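Furniture > Desks and Workstations
Print | E-mail this page

Ulldale Long Desk

The Ulldale is a long white desk supplied by Fuston for small offices, study rooms and reception areas. The top is broad and plain, with a rounded front corner at one end and a gently curved notch at the other. The legs are finished in white to match.

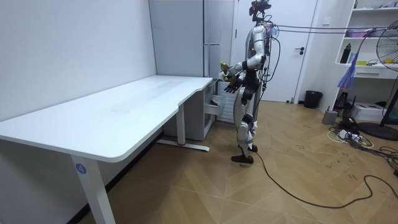 A white drawer cabinet may be ordered with the desk and placed under either end. Cabinets are delivered assembled; the desk itself requires two persons and basic tools - a fitting service is available on request. The top should be cleaned with a soft cloth and mild soap.

Delivery is made within roughly 4 weeks of a confirmed order. Inquiries concerning orders for schools and public buildings should be addressed to Valdis Mägi, Contract Sales.

3 shares | 0 comments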